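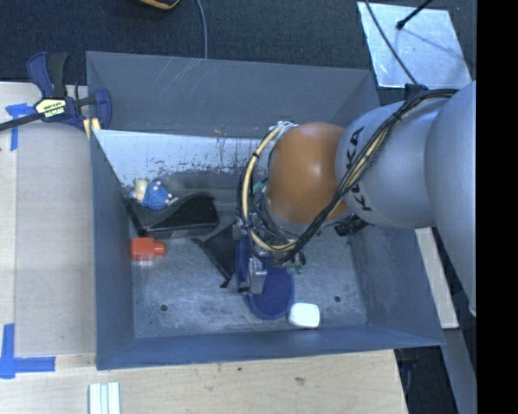 The KUKA arm over the clutter bin at the Peststead workshop.

Bin picking, then. Half past nine and the kettle still hasn't boiled and Irén Virág is already on her second gripper swap of the morning. Four bolts, one connector, a bit of swearing. She has it down to under five minutes.

What she wants to know is simple enough. Two grippers on the bench, both within budget, one job. Vitomo makes a two-finger model, light, quick, fussy about angles. Gastico's is heavier and slower and comes with a manual of 24 pages, most of them warnings. Which one gets more odd things out of a bin?

Odd things is the point. Boxes are easy. A flat sole lying on the floor of a bin isn't, there's hardly any edge to get hold of. Same for little caps that end up on their side near a wall. And the walls slope, so the wrist has to tip, and once it tips the cables start to matter. Eustaquio Lozano re-ran them twice in August. He'd like not to do it again.

The method: 300 tries per gripper, bin shaken up every 16. A try counts if the thing is held clear of the rim for a slow count of three. Drops are drops, no arguing, though there was some arguing.

Gastico first. 259 good picks. Better than either of them guessed, and most of the misses were the flat stuff. It will push into a corner and keep hold. It also scrapes. You hear it from the corridor.

The Vitomo is half done as I write. Faster, definately, and kinder to soft toys. Less sure of itself by the walls. Virág thinks the fingertips are too hard and has asked Illés, the supplier, for a rubber pair. No reply yet.

Lozano's money is on the Gastico. Hers isn't, or not untill the new tips come. The bolts are back in their tray and the next run starts after lunch.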